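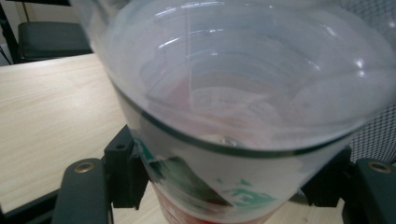
Rotley Starts Cup Return Service in Cluditz With 30 Cafes and Snack Bars

CLUDITZ, April. Rotley, the company for reusable drink cups, has started its return service in the town of Cluditz. From this month, guests of 30 cafes, bakeries and snack bars can take their cold or hot drink in a Rotley cup, carry it away, and give it back at any other place that takes part in the service. The opening took place in the old market hall at 10 in the morning, with free lemonade for the visitors.

The guest pays a deposit of one euro for each cup. The deposit is paid back in full when the cup is returned, in cash or as a discount on the next order. It is not necessary to have an app, a card or an account. Rotley made this decision after the test period in Darwish Street last fall, where many older guests told the staff that they did not want to register only to drink a coffee.

"We have learned in Darwish Street that people are willing to bring a cup back when the way is short," said Sérgio Brandão, managing director of Rotley. "When they must walk more than a few minutes, the cup stays at home in the kitchen. For this reason we did not want to start in Cluditz with five or six partners. We waited until we had enough of them in all parts of the town, also on the other side of the river."

The partners do not buy the cups. They pay a monthly fee of 41 euros, and for this fee they receive clean cups two times per week and can give back the used ones. Small businesses with fewer than three employees pay 20 euros. The washing is done by Nillo, a laundry and dishwashing company which has worked for the hospitals and school kitchens of the region for many years. Nillo has put a new washing line into operation in its building near the freight station. The cups are washed, dried, checked by hand and packed in closed boxes. Cups with cracks or deep scratches are taken out and sent to be recycled.

The question of drying was the most difficult one in the preparation, according to the company. Plastic holds less heat than glass or porcelain, and so the water stays longer on the surface after the last rinse. Nillo changed the drying program several times before the result was good enough to stack the cups the same day. This work moved the start of the service from winter to spring.

Cups can be returned during the opening hours of each partner. In addition, there are return boxes at the bus station, at the public swimming pool and in the entrance of the town library. The boxes do not pay out the deposit. Who uses them gives the deposit to the youth sports fund of Cluditz, which wants to buy new lights for the running track. The boxes are emptied every evening, in summer also at noon.

Rotley will also offer the cups for events. Clubs and schools in Cluditz can borrow up to 530 cups for one weekend and pay only for the washing and for lost cups. The first bookings are for the spring run and for the summer party of the music school. Requests should be made at least two weeks before the event, because the delivery must be planned together with the normal tours.

"For us it is important that the staff behind the counter does not have more work than before," Sérgio Brandão said. "In the first weeks our colleagues will visit every partner and ask what is not good yet. We know already that some places need more storage room, and for them we are preparing a narrower box."

A list of all partners is hanging in the windows of the participating places and can be picked up as a printed map at the tourist office. Businesses that want to join can contact Rotley at any time. New partners receive their first delivery within ten working days.

About Rotley

Rotley rents and manages reusable cups for restaurants, cafes and events. Its office and warehouse are located in Cluditz.

Press contact

Rotley, Press Office, Cluditz
Photos and interviews on request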